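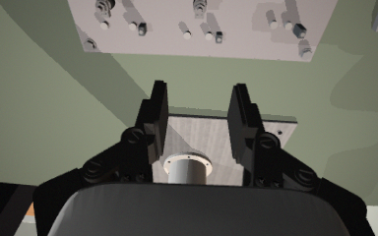

I love a clean workbench, and the week after the holidays is my favorite time to get mine back! Everything comes off, even the heavy stuff that hasn't moved since October. It takes me an afternoon with the radio on and I enjoy every minute of it.

**Glue drips.** Let them harden completely, then slide a plastic scraper under the edge. Old gift cards work great too. If a drip won't budge, warm it with a hair dryer for a minute and try again - white glue goes soft and lifts right off.

**Pencil marks.** A plain white eraser, before you reach for any cleaner. Spray first and you'll just smear the graphite around.

**Screws and odds and ends.** Sweep the whole lot into a muffin pan with 12 cups and sort it sitting down. So much nicer than hunching over a coffee can! Anything bent or stripped goes straight to scrap.

**Sawdust in the vise.** Use a dry paintbrush, then one drop of oil on the thread. Wipe off the extra or it will grab dust all over again.

**Sanding paper.** I finally filed mine by grit in an old accordion folder (80 in the front, finer stuff behind) and I can't believe I waited so long. My neighbor Estela stores hers on clipboards hung from nails, and I may steal that idea for the big sheets.

Wax the top last, and give it overnight before you put anything back.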